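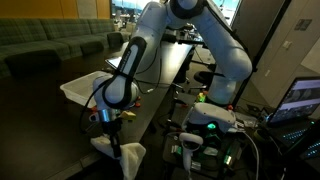 How often should I wash a white towel that gets used every day?

Every three days if it's a hand towel, every day if it's a kitchen towel. Bath towels can go a little longer when they dry fully between uses. If it smells, wash it, forget the schedule.

Brellora Towel Help
Last updated 28 March 2020

Quick answers to the stuff that lands in our inbox. Washing, drying, folding, bins, stains. Try the search box first, it's faster than we are right now.

WASHING

Do I need to wash new towels before I use them?

Yes please. New cotton has a finish on it and it pushes water around instead of soaking it up. One warm wash, no softener. The Fokcombe weave needs two washes before it gets properly thirsty. Some lint the first few times, normal, clean the filter.

What temperature?

Warm for most loads. Hot for kitchen towels, floor cloths, and anything used when someone in the house is sick. Cold is fine for colored trim until you know the color is staying put.

Can I put white towels in with everything else?

You can. They won't be white for long. Whites on their own, or with other pale cotton. Jeans and dark socks are the usual reason people write to us about gray towels.

How much detergent?

Less than the cap says, half for a normal load in soft water. If the towel comes out stiff or kind of slick there's still soap in it. Run it again with nothing, just water.

Fabric softener, yes or no?

No. Coats the loops. The towel feels nice in your hand and then won't dry a plate. Same goes for dryer sheets. We know they smell good.

What about bleach?

Oxygen bleach, the powder kind, fine on all our plain whites. Chlorine bleach sometimes, not as a habit. It weakens the edges first and you'll see the hem start to fray. Never on the Konolus line, those have a stretch thread in the border and bleach eats it.

Vinegar in the rinse?

Lots of customers do this. A little now and then seems OK. Don't mix it with bleach, ever. If your machine has rubber seals you care about, check the manual first.

STAINS

Tomato sauce?

Cold water from the back of the cloth, right away. Dish soap, rub it in with your thumb, leave it for 30 minutes, then wash as usual. Look at it BEFORE it goes in the dryer. Heat sets it and then you've got a pink towel.

Coffee and tea?

Same thing as tomato but oxygen bleach works better than dish soap on an old one. Overnight soak in a bin or the sink. Might take a second round.

Grease?

Dish soap on a dry towel, don't wet it first. Let it sit, then hot water.

Marker, crayon, kid stuff?

Washable marker comes out in a normal wash. Crayon: scrape off what you can, paper towel on both sides, warm iron, keep moving to clean paper. Permanent marker, rubbing alcohol and luck. Plenty of those towels end up as rags and that's a fine life for a towel.

My white towels turned yellow in the closet. Why?

Usually leftover soap or body oil, sometimes the shelf itself. Raw wood can stain cotton over a long winter. Line the shelf with paper or use a plastic bin. A soak in oxygen bleach brings most of them back.

DRYING

Line or dryer?

Either. Line dried comes out rougher, some people like that. Shake it hard before you hang it and again when you take it down. For the dryer use medium and pull them out while the hem is still the tiniest bit damp, then let them finish flat on the table. Over-dryed towels feel like cardboard.

Can I dry a towel over the back of the couch?

We'd rather you didn't. Damp cotton on upholstery leaves a mark, and the couch side of the towel stays wet for hours. A chair with an open back is better. Or a door.

FOLDING

What's the easiest way to fold a kitchen towel?

Lay it flat, long side toward you. Fold in half, short end to short end. Smooth it with your forearm. Fold in half again, then in thirds. Done. You want the folded edge facing out on the shelf, not the loose corners.

It was all bunched up in the basket and I can't find the corners.

Pick it up by any edge and let it hang. Slide your other hand along that edge until you hit a corner. Hold that, keep sliding, next corner. Now you have two on the same side, give it a snap and lay it down. Trying to dig corners out of a crumpled heap on the table takes way longer.

What kind of surface is best for folding?

Flat, clean, waist height if you can manage it. Kitchen table is good. A dark table shows lint but it also makes a white cloth really easy to line up, you can see the edge is crooked right away. Wipe the table first, then dry it. Crumbs get inside the fold and stay there till you use the towel.

Bed works but it's soft, so the folds come out puffy.

Should I clear the table first?

Clear enough for one towel opened all the way, plus a spot for the stack. Small things are what get you. Toy pieces, bottle caps, hair clips, they get rolled up in the cloth and then go through the wash next time. Sweep them into a bin and sort them later. Phones and tablets too, move them somewhere else before the wet stuff comes over.

Rolling or folding?

Rolling for drawers and gym bags, folding for shelves. Rolled towels fall off a shelf the minute you take one.

Do I have to iron them?

No. For guests maybe. Linen ones look better ironed damp.

My stack leans over.

All the thick edges are on the same side. Turn every other towel around. And don't go so high, short stacks.

BINS AND STORAGE

What size bin do I need for kitchen cloths?

Shallow one. People buy deep bins and then only ever use the top few, and the ones underneath go musty. The Entili shallow bin fits our kitchen towels folded in thirds and standing on edge like file folders. You pull one out and the rest stay up.

See-through or solid?

See-through or frosted if it lives in a cupboard. You can tell what's running low. Solid looks tidier on an open shelf. Purely up to you.

With a lid?

Not for cloths in daily use. Lid is OK for the spare set, beach towels, holiday stuff you only get out in October or whenever. Make sure everything is bone dry first. One damp washcloth will stink up the whole bin.

How do I clean the bin?

Warm water and dish soap, soft sponge. The raised rim catches lint, an old toothbrush gets it. No scouring pads, plastic scratches and then looks cloudy. Not dishwasher safe on the bottom rack. Top rack we've had mixed reports, so we're going to say no.

Where should the dirty ones go?

Somewhere with air. Hook, open basket, over the edge of the washer. Not balled up in the sink, not in a closed bin with the clean ones (we get photos).

Can I keep clean cloths and small toys in the same bin?

You can but you'll be picking lint off little plastic pieces forever. Separate bins. Small one for the small things.

WEAR AND TEAR

There's a pulled loop. Will it unravel?

No, terry loops don't run. Snip it level with small scissors. Don't pull it.

The corner keeps curling over after washing.

Hem shrank a bit more than the body. Tug the corner square while it's damp and lay it flat to dry. Settles down after a few washes on most of them. If it's really bad inside the return window send it back.

When is a towel done?

When it doesn't dry things. Holes are OK, thin is not. Cut the old ones in quarters for windows and shoes. Animal shelters often take the big ones, call first.

ORDERS AND RETURNS

What's the return window?

30 days, unwashed. If there's a fault, washed is OK, just tell us what happened and put in a note with your order number.

I need part number 213, it's not on the site.

That's the old bar mop, white, no stripe. Discontinued. Closest thing is the Fokcombe bar mop, same size, slightly thicker. Matches fine if you're mixing them in.

Can I buy one bin without the set?

Yes, Entili bins are sold singly now. Pick your size and choose "bin only" from the menu. The set price only shows if you add 3 or more to the cart.

Do you sell seconds?

When we have them. They go up without any warning and go fast. Usually a crooked hem or a bit of shading in the white, nothing that changes how they work.

Why is my order late?

Warehouse is short handed and carriers are slow at the moment. Tracking link is in your shipping email, check the spam folder. If it hasn't moved at all in a week use the contact form and pick "missing parcel" so it goes to teh right inbox.

Didn't see your question?

Contact form at the bottom of the page. Put the product name in the subject line. A photo of the care label helps a lot with the older stuff.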